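The small-basket cure, and why I'm not buying it

July 15, 2025

Every April the same advice comes around: clear your desk, put the bits and pieces in a basket, add something green, feel better. Skorix, the online home store, sells the idea as a "surface reset." Skedard sells nearly the same thing with a booklet. Both promise a calmer day by lunchtime, and neither says how anyone would measure that.

I have no quarrel with baskets. A slotted plastic one is cheap, it rinses clean, and a red one is hard to lose. My quarrel is with the claim that moving a thing six inches to the left, into a container, counts as getting rid of it.

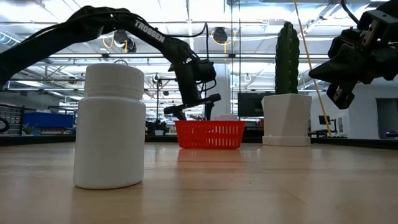
The fake cactus bothers me more. Sellers call it the plant you can't kill, which is true of a stapler. It needs dusting between all those ribs, and a pot with angled sides takes up room that could hold a notebook. Wumbei's catalog tells shoppers to place one "where the eye rests." My eye rests on the coffee.

Then there's the bottle problem. White bottle, white screw cap, and if the label has gone, no clue to what's inside. Itska would have you pour everything into matching bottles, six to a set, and I can't think of a faster way to put lotion where the glue should go. Keep the original packaging. It's ugly and it tells you things.

What does seem to work is duller. Leave most of the tabletop bare. Bare wood is easy to wipe, and a stray bottle on it looks like something that needs putting away.

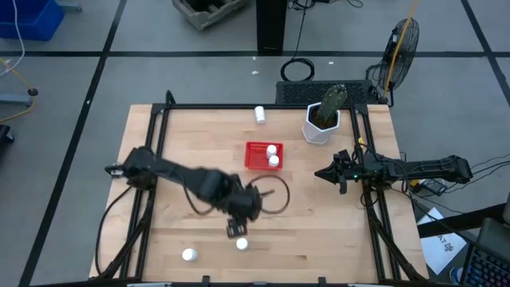

HOME & WORKSPACE

I tried the full reset on my own table for 2 weeks. The basket filled up with pens, then receipts, then a second, smaller basket. The cactus went to the hall. The table stayed clear only on the days I put things back in the drawer they came from, and the drawer was already there when I moved in.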